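Household Operations I
Unit 3 handout: Clearing and resetting a work surface
Instructor: Samran Khamphan

Read before the August lab. Bring a pencil and the surface sheet from Unit 2.

What counts as a surface

For this course a surface is any flat area that people put things down on while doing something else. Kitchen counters, dining tables, desks, the top of a dresser and the shelf by the front door all count. The inside of a cabinet does not. We covered storage in Unit 2 and will come back to it in Unit 5.

A surface has a job. Write the job at the top of your sheet before you touch anything. "Food prep" is a job. "Kitchen stuff" is too vague to help you decide what stays. If two people in the house give different answers, write down both and note the time of day each one applies. A table can be for breakfast at 7 and homework at 4, but it has to be cleared in between.

Sorting what is on it

Every item on the surface goes into one of these groups.

Stays. The item is used for the job nearly every time.

Goes home. The item has a place somewhere else and everyone knows where it is.

Needs a home. The item is wanted but has no fixed place. Most of the trouble on a surface comes from this group.

Goes out. Trash, recycling, empties, anything to be returned to another person.

Students often want to add a "maybe" group. Leave it off. An item you can't decide on goes under Needs a home, and you write a question mark next to it.

Drinks

Bottles and cups get their own heading because they turn up on nearly every sheet. Check whether the bottle is empty before you do anything else with it. A bottle with something left in it goes to the refrigerator, or to the sink if the owner is finished with it. An empty one is rinsed and put with the recycling. If it belongs to a collection or a display, treat it like any other object and ask where it lives. Check that the cap is tight before carrying it.

Don't tuck a bottle behind a tray or against the wall to get it out of the way. It will still be there next week.

Small things

Anything that fits in a closed hand is a small thing. Toy food, erasers, keys, batteries, hair clips, wrapped candy. Pick each one up and look at it from close range before you sort it. From standing height a piece of play fruit and a real kumquat can look the same. At the Kidville site last year a student threw out a set of play fruit along with the peelings, and we had to replace the set.

If there are small children in the house, small things come off the surface first.

Trays and boards

A tray can stay if it holds things used for the job. An empty tray is an item like any other and gets sorted. The same goes for cutting boards. Look at where it sits: a tray over the edge of a table will be knocked by a hip or an elbow sooner or later. Push it in so that the whole base rests on the table, or take it off.

Drawers next to the surface

The nearest drawer is the best place for items in the Needs a home group, provided that it has space and opens freely. Open it all the way before you plan to use it. If it sticks, note that on the sheet. Don't fill a drawer just to empty a table.

Wiping down

Wipe after sorting, with the items off. Use a damp cloth on sealed or painted tops and go with the grain on bare wood. Matte dark tops show streaks and crumbs under side light, so bend down and look across the surface when you are done. Dry it before anything goes back.

Lab

The lab takes place in the Ruangrit building, ground floor. The practice kitchen there was supplied by Gastico and the cloths and caddies are in the cupboard marked Fitix. Work in pairs. One person sorts and the other writes, then switch.

Hand in one completed sheet per pair. It should have the job of the surface, the list of items by group, and a sentence on anything you were unsure of.

Reading for next time: course pack, chapter on shared rooms.

Warm-up, to be done before the lab 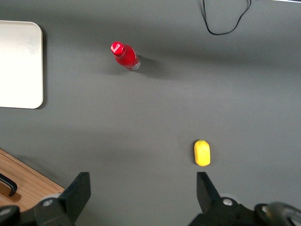
Reading time: 3 min

Fill in a practice sheet for the gray tabletop. List the red Coca-Cola bottle, the small yellow object, and the white tray or board by the left edge. Choose a job for the table yourself. For the yellow object, write what you would need to check before putting it in a group. Then look at the wood panel with the black handle, lower left. If you take it to be a drawer, say what you would want to know before using it.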